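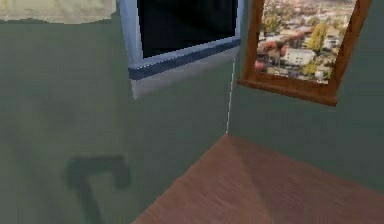
Wahyudi Gunawan wrote under my last post that I should stop tuning the controller and check whether the camera pose is right first. I did that over the weekend and I'm still stuck, so I'm asking again with more detail.

It's for the robotics class at Climstead. We have a simulated room and an arm in it, and there are 3 of us on the project. The arm has to move its wrist camera to a given view and hold it there. On some runs it ends up looking at the wall and the window, with the work area nowhere in view. We logged 164 runs and 80 of them ended with the wrong view. Same start position every time, same target.

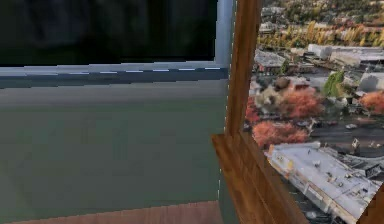 The joint numbers look fine in the log even when the view is wrong. All joints report that they reached the target. We are using the Skulleo arm model with the default camera mount. I have not changed the mount file since November. Where should I look next? The demo is at the end of the term.

skulleo_user4
posted in Student Projects

Wahyudi Gunawan
If the joints reach the target and the view is still wrong, the problem is between the last joint and the camera. Print the camera position and direction in world coordinates at the end of each run. Compare a good run and a bad one. If they differ while the joint values match, something is changing the mount transform at run time. Look at your reset function first. A common mistake is to apply the camera offset again on reset without clearing the old one. Check if your bad runs come right after a reset.

martens80
try reinstalling it. worked for me last year but that was a different arm

P. in lab 4
Also check degrees and radians. Our group had one script that wrote the wrist angle in degrees and the other scripts read it as radians. The log printed the number without a unit, so it looked correct to us for a long time. Put the unit in the log line. If that is not it, post your reset function here.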